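Kitchen helpers wanted for our vegetable table in Prelville

Part-time work from October, mornings, at Silletach Community Kitchen
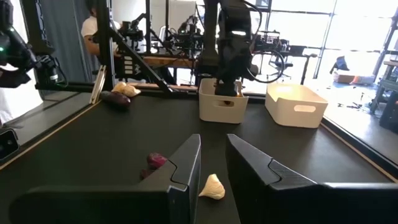
Azadeh Kiani: I did this work last winter, and I would like to say to everybody who is thinking of it that the first mornings are slow. You look at an aubergine and you don't know which bin it must go in. After some time the hands know it, and then it is pleasant work. Please ask for an apron that fits you, because the big ones fall into everything.

We thank Azadeh for her comment and we have ordered smaller aprons.

The work

Silletach prepares vegetables for lunch boxes which go to families in Prelville and in the villages along the river. Every morning we receive vegetables from growers, and they come mixed. Before anybody can cook, they must be sorted, looked at and put in order. For this we are searching two persons.

Your tasks will be:
Sorting garlic, onions, aubergines and other vegetables by kind and by condition
Separating garlic bulbs into cloves, and peeling when the cook asks for it
Taking out pieces which are soft or have mould
Filling the storage bins and writing the labels
Wiping the table and the boards between two kinds of vegetable
Sweeping the floor at the end

We prepare nearly 124 boxes in a normal morning. This sounds like much, but you are never alone with it. The cutting and cooking is done by other colleagues, and you don't need to use a knife if you don't want to.

Small pieces are not rubbish for us. A single clove goes to the sauce, and the end of an onion goes to the stock pot. We ask you to work with this in mind – a person who throws away quickly will not be happy here.

Hours and pay

Work begins at 7 in the morning and ends before lunch. You can choose three or four mornings in the week, and we fix them with you one month before. The pay is by the hour and is the same for both places. We will tell you the exact sum when you call or write. You receive also a warm meal, and you may take vegetables home when there are too many. The first two mornings are for learning and they are paid as well.

Who can apply

You don't need a certificate or experience in a kitchen. You should be able to stand for some hours and lift a full bin together with a second person. You should understand simple instructions in English. Several of us learned the language as adults, so please don't be afraid of your grammar.

If you have an allergy to garlic or onion, or if your skin is very sensitive, please tell us at the beginning. We have gloves, but the smell stays in the room all the morning. Closed shoes are necessary. Rings and bracelets must stay in your locker.

How to apply

Write us a short letter, 100 words are enough, and tell us which mornings are possible for you. You can leave it in the letter box at the kitchen door, or give it to any person who works there. A photograph or a long list of former jobs is not needed.

After this we invite you to come for one hour and sort vegetables with us. You can see the room, meet the cook and ask your questions. The kitchen is on the ground floor, and the bus stop is 100 metres from the entrance.

We answer every letter, also when the places are already taken.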